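Search this site
Search

Malton workshop build takes on the parcel strap

August 5, 2018
By Kárason

A two-armed robot put together in a shared workshop in Malton is being taught to deal with the plastic straps on cardboard boxes, a job its builders expected to finish in July.

The project is called Plurkis. It has 11 regular members, who meet in a rented unit and pay for most of the parts themselves. The arms were bought second-hand. Everything else, including the table and the white panels that close it in, was made or fitted on site. Spending so far comes to 3000 pounds.

The aim is modest. Plurkis wants the two arms to find a strap on a box, take hold of it and pull it clear without crushing the cardboard underneath. Each arm has its own gripper and its own small camera at the wrist.
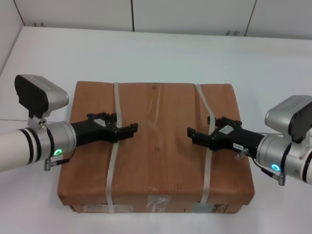
Members say the difficulty lies in the material. A strap pulled tight gives a finger very little to get under, and the clear sort is hard for a camera to pick out against brown card. Changing the lighting has helped a little. The group has also rewritten the part of its program that decides how low a gripper may go before it stops — an early version stopped too high every time.

Three sets of fingers have been tried. The first was printed at home and bent. The second was too thick. The present set is narrower, and the group plans to keep it until the end of the summer.

Work on boxes is mixed with simpler practice using loose strips on a flat surface, which lets members look at the grip by itself. Those sessions are short and are run in the evening, when the unit is quieter.
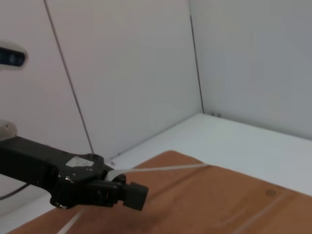 The black gripper at the wooden board, with a thin pale strip lying across it.

Nomenero, a local supplier of packing materials, has given the group a roll of strapping and a stack of used boxes. It has no other part in the project.

Plurkis intends to publish its drawings and code once the arms can clear a box with two straps on it. No date has been set. The workshop is open to visitors on Saturdays from 11 until 3.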